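Notes from the driver's seat
24 Jul 2019

A week with the Imar Pladden wagon

I have a soft spot for wagons, so you should take everything that follows with a pinch of salt. When the folks at the Likley dealership offered me the keys to a Pladden for a week I said yes before I'd even asked which trim it was. (It was the middle one, with the cloth seats and the bigger screen, in a dark green that looks almost black until the sun hits it.)

By the time I handed it back I had put 740 miles on it, most of them on the highway and a good chunk on the road up to Nseir, which a lot of you know is narrow, twisty and patched in more places than it's paved. If a car has a bad habit, that road will find it.

First, the engine. It's a small turbo four and it is fine. I know "fine" sounds stingy, but I mean it kindly! It pulls well from a stop, it settles down nicely at highway speed, and the only time I wished for more was on the long grade just before the Nseir turnoff with two adults, a dog and a week's worth of luggage aboard. The transmission hunted a bit there. I ended up clicking it down a gear with the paddle and leaving it alone until the top, and after that everyone was happier, including the dog.

The steering surprised me. Imar used to build cars that steered like they were thinking about something else, and this one goes where you point it. It's a little light around town, which makes parking easy, and then it firms up once you're moving. The ride is on the soft side. On the patched stretch I could hear the bumps more than I could feel them, and my passenger slept through most of it.

Now the part wagon people care about - the back. The load floor is low and flat, and the rear seats fold with a pair of levers just inside the tailgate, so you don't have to walk around to the doors with your arms full. I got a bike in there with the front wheel off and still had room for a cooler. The cargo cover is a pain, though. It's heavier than it looks, it only comes out at one particular angle, and once it's out there is no place to put it. I left mine leaning in the garage by the second day and never missed it.

A few things I scribbled down as I went:

The cup holders are too shallow. A tall travel mug tips over on the first real corner, and I have the stain on my good khakis to prove it.

The wipers are excellent. I drove through a proper downpour on the way home and they didn't squeak once.

The screen is easy to read but slow to wake up. If you like to back out of the driveway the second the engine starts, you'll be looking over your shoulder like it's 1995. Good practice anyway.

The lane-keeping nudge is too eager for my taste, and you have to switch it off every single time you start the car. I got into a rhythm with it - belt, button, go.

Headlights are great. I'd say they're the best I've used at this price, and I do a lot of driving after dark.

What about money? The dealer wanted $1310 for the package my car had, which gets you the bigger screen, the heated front seats and the roof rails. I'd pay it for the seats and the rails and treat the screen as a bonus. The all-weather mats are another $200, and there I'd say shop around a little first. I've had a set from a discount place in my own car for years and they've held up to mud, salt and one spilled gallon of milk that we don't talk about.

Fuel economy was better than I expected. I got a bit over 400 miles from my first tank with the air conditioning going the whole time, and I am not a gentle driver. Regular gas is all it needs, too, which is nice when the turbo in the driveway next door is drinking premium.

So would I buy one? I think I would, with one big "if." The back seat is merely okay for tall people. My knees were fine but my hair was brushing the roof lining, and I'm only a shade over six feet. If you have teenagers who are still growing, bring them along to the test drive and make them sit back there for twenty minutes, even if they complain. Otherwise I'd go for the middle trim, skip the fancy wheels (the smaller ones ride better and the tires cost less to replace) and put the difference toward a vacation.

I asked at Likley about the all-wheel drive version, by the way, as a bunch of you wrote in about it after the last issue. They expect to have one to drive in November, so with any luck I can take it up to Nseir with a little snow on the ground and tell you how it does on the steep bit. 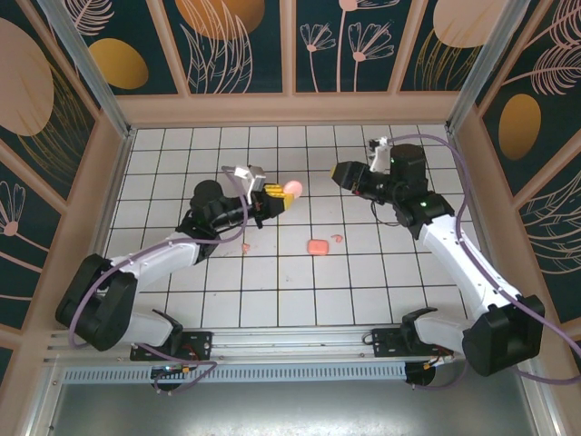

Your letters

Plenty of mail about run-flat tires this time, and most of it was grumpy. I'm reading all of it and I'll run the best ones in the next issue. If you've driven a Pladden yourself, drop me a line and tell me where you keep that cargo cover.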